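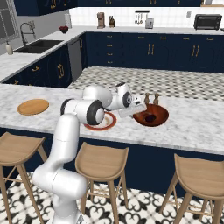
Figure 3. A simulated kitchen scene. The gripper is held over the rim of a wooden bowl, with a plate and two shakers close by on the island.

3.2 Rules for the reporting of simulated tabletop trials

The scene in Figure 3 is typical of the household set. The arm stands on the stool side of the island and reaches over the near edge of the worktop, so that the forearm passes above objects that have no part in the task. We use this layout to work through the reporting rules, as most of the disagreements between raters in the first round arose in scenes of this kind, where the target is small and its neighbours are near.

The rules build on the Stistov checklist, which was drawn up for bench work with real arms and which we have changed in three places. First, the checklist asks for a clear zone around the target. In a rendered kitchen this can be met by moving the furniture of the scene, and two of the sites that took part had done so without saying it. We therefore require that the layout file be fixed before any policy is run, and that its hash be given with the results. Secondly, the checklist counts a trial as void if a person enters the work area. This has no use here and was dropped. Thirdly, it leaves the meaning of contact to the operator. A simulator logs every contact, including those too light to matter, and a threshold has to be stated.

The threshold was set as follows. A contact between any link of the arm and any body other than the target counts as an incident if it lasts for 40 ms or longer, or if it shifts the body by more than 16 mm at any point in the trial. Both values are read from the simulator log and never from the rendered view. The rule covers the forearm and the elbow as well as the fingers. In earlier work at Firnavska only finger contacts were scored, and a policy that dragged its forearm across a plate on the way to the bowl was given full marks. The same run scored under the present rule has one incident and fails.

Contact with the container that holds the target is treated apart. Where the target lies inside a bowl, some touching of the inner wall is hard to avoid, and to forbid it would rule out nearly every grasp. Touching is allowed so long as the bowl stays within the 16 mm limit and does not tip past the angle given in the scene file. Contact with the rim during the approach is logged but carries no penalty. We considered a small penalty for it and left it out – the raters could not agree on what it would measure.

A pose in which the gripper is over the target does not count as progress by itself. Several of the groups we surveyed award part marks for reaching, and the point at which reaching is said to be complete differs widely between them. Under our rules part marks are given only when a named event appears in the log: closure of the fingers on the target, lift clear of the support, or release at the goal. Still frames may be printed to show a layout but may not be offered as evidence of an outcome. Where a frame is printed, the caption must say that it is rendered.

Viewpoint needs a rule of its own. The view used for figures is chosen for the reader and is often not the view given to the policy. In the Goltier release the two were mixed in the same folder, and at least one later study trained on the wrong one. Each view must now carry a role, either input or display, and a display view may not be passed to the policy at any stage, tuning included.

The rules were tried on 502 logged trials from the household set. Each trial was scored twice, once under the unchanged checklist and once under the rules above. The outcome differed in 115 of them. Most of the changes were from pass to fail and came from contacts by the forearm or elbow. A smaller group went the other way, and these were trials that an operator had marked down for touching the bowl. We make no claim that the stricter count is a better guide to how a policy would do in a real kitchen. It is easier to repeat, and that was the aim.

Two matters remain open. The shift limit is the same for all bodies, although a tall, narrow object such as a shaker may fall over well before it has moved that far. Zariņš uses a limit scaled to the height of the object, and this may be the better choice, but it needs a measured height for every asset and many of ours have none. The second concerns objects at rest in contact with each other at the start of a trial. A push on one is passed to the next, and the log gives no simple way to say which body was disturbed by the arm. For the present such pairs are scored as one body, and the scene file must list them.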